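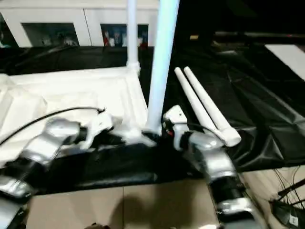

家やいす、テント、物干し台。身のまわりには、細長い部品で重さを支えているものがたくさんあります。細長い部品をたてに使うと「柱」、横にわたすと「はり」とよびます。柱は、上にのったものの重さを地面に伝えます。写真の水色の長い棒のように、まっすぐ立っていると、重さは棒にそって真下へ伝わります。ななめになると、棒を横にたおそうとする力がはたらきます。建物を建てる人が柱のかたむきを何度も調べるのは、このためです。

四角と三角

柱とはりを組み合わせると「わく」になります。まどやドアのまわりにあるのも、わくのなかまです。
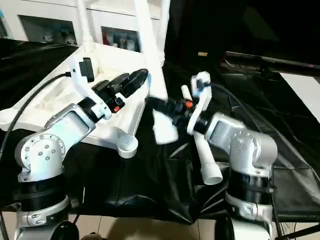

白いプラスチックの大きなわく

四角いわくには弱いところがあります。ストロー4本をひもで四角につないで、角を横からおしてみましょう。かんたんにひし形につぶれます。次に、3本で三角を作っておしてみます。こんどは形がほとんど変わりません。三角は、3つの辺の長さが決まると形も1つに決まるからです。鉄橋や鉄とうに三角がならんでいるのは、この性質を使っているのです。四角いわくでも、ななめの棒を1本入れると三角が2つできて、つぶれにくくなります。家のかべの中にも、このななめの棒が入っていることがあり、「すじかい」といいます。

中が空っぽの筒

同じ量の材料で柱を作るなら、中までつまった細い棒より、中が空いた太めの筒のほうが曲がりにくくなります。棒が曲がるとき、外側に近い部分ほど大きくのびちぢみします。材料が外側に集まっていると、曲げる力によくたえられるのです。竹や麦のくき、鳥のほねも、中が空いています。ただし、かべがうすすぎる筒は、とちゅうでへこんでしまいます。竹の「ふし」には、筒がへこむのをふせぐはたらきがあります。
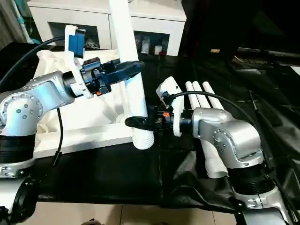
やってみよう

用意するもの:画用紙1まい、セロハンテープ、うすい本
1 画用紙を横長におき、高さ19センチの筒になるように丸めて、テープでとめます。
2 つくえの上に筒を立てます。
3 本をまん中にそっとのせます。たおれなければ、もう1さつのせます。
4 筒の太さを変えて、のせられた本の数をノートに書きます。

本が落ちることがあるので、足をつくえの近くに出さないようにしましょう。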